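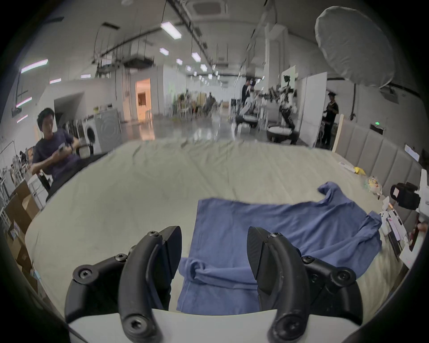
My mom still says to fold them in the air against your chest and be done with it, and three of you wrote me that very same thing this morning! I hear you. But I'm a flat surface person now and I want to tell you how great it is.

Blue T-shirt, big bed, all the room in the world. I used to fold on top of the dryer at my old place in Skurnbridge, where every sleeve hung off the side. A mattress gives you space to pull the thing out wide and see which way the hem went.

Hems are my weak spot, by the way. The bottom edge loves to bunch up and then the whole fold comes out crooked. So hem first, then sleeves, then everything else.

I timed myself last night because I'm like that. One shirt, start to finish: 22 seconds. In September it was 63!! I was so happy I did the same shirt again.

The trick that got me there is the stretch. Get hold of the cloth in 2 places, pull until it's tight, and lay it back down. So many of the little creases just give up.

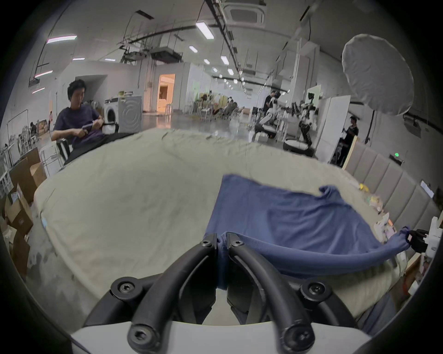

You don't need to yank it, either. A firm pull is plenty for cotton, and go easy on anything old and thin, or the neck goes wavy and stays that way (RIP my gray Blackwood tee).

Someone asked about folding boards. I had the Zestitz one for a while and it's fine, it just lived under the bed and I kept forgetting it was there.

Next up is fitted sheets. I'm scared of them but weirdly excited? Send me your methods, even the messy ones. I'm reading them all tonight with a basket of towels next to me.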